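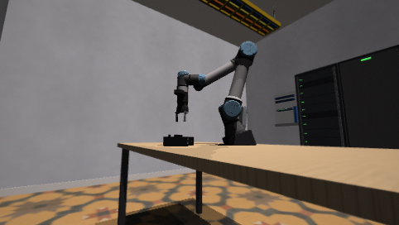 Ok quick one, I have 20 minutes before I need to leave for the station.

Moving update. We are out of the old place. Mostly. Sunee still has a key and there's a bike in the stairwell that belongs to us or to the people upstairs, depends who you ask.

Lessons so far. Don't pack the kettle first. Don't let Sombat label anything – "misc" on every single box, thanks. Do measure the stairs. The sofa went up as far as the second landing and then came right back down, and it now lives with Emmanuel, who has a ground floor and a forgiving wife.

New street is good. Noisy till midnight, then dead quiet. There's a bakery on the corner called Cotier, they open at 4 which I know because I was awake. Bought rolls, ate them on the floor. Best breakfast in weeks.

Stuff I still need:
curtains (urgent, the street light is right there)
somebody who understands boilers
a bath mat
the other half of the bookshelf

The boiler thing is a saga. Landlord said to call a place called Plastholm, they said it's not one of theirs, call Intarasuk. Intarasuk put me on hold for so long I painted the inside of a cupboard. Came out nice. No hot water yet though. Showering at Nantana's untill further notice, she has been a saint about it and only charges me in rolls.

Oh and the deposit. 100 taken off for "marks on wall", the marks were there in June when we moved in, I have pictures, so I'm going to fight that one. If anyone's done this before please comment, I dont know if I write to the agency or the owner.

Right, shoes. Train. More when I find the box with the router in it – it'll say misc.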